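Robot club thread, because I promised my mom I'd post what I do all evening instead of just texting her "robots" 🧵

1/ I'm in a student team called Skosmont. We're 4 people and we have two arms, one workspace and a theme we drew out of a hat. We got "bathroom and garden." So yes, there's a watering can. There's also a fake tulip in a wire basket and I love it more than I should.

2/ The job for our demo in March: both arms work on one messy pile in the middle and sort it out. The part I wrote is the bit where they have to share the space without smacking each other's wrists. It's harder than it sounds!! Two grippers that close together and my heart rate is not great. 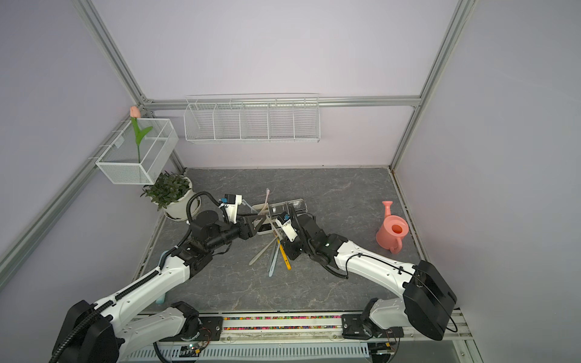

3/ How the scoring goes

You get 13 minutes on the clock. Every item that ends up where it belongs is a point, and a collision costs you more than a point (ask me how I know). Our best practice score is 37, from before we made the pile meaner. We have not seen 37 since.

4/ Cúc Chu does our grasp planning and she keeps saying skinny things are the worst. She's right. A box is easy, you come down on it and squeeze. Toothbrushes lying across each other? You grab one and you might be grabbing its buddy too. And the heads are fatter than the handles, so where do you even pinch?

5/ My current plan is go for whichever one is on top, low on the handle, far away from the crossing. I spent last night labeling 43 wrist cam shots of exactly this, with a bag of Caketti next to me for emotional support.
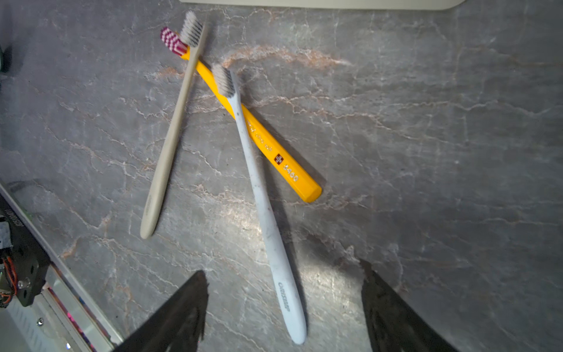 Three toothbrushes, one pile. The white one crosses over the yellow one, so white goes first.

6/ Stuff I'd tell anyone starting out: label your cables, save your config before you "just try something," and put masking tape on the desk where your coffee is allowed to be. Our coach calls the save-your-config thing the Trustex rule, after the team that lost a whole season's settings. Poor Trustex.

7/ Next up is tuning how hard we squeeze on the thin stuff, then a full timed run at 7 pm with both arms going. If you're near Abu Hammour and want to come watch, DM me and I'll send you the room number. Bring snacks, we're out of Caketti.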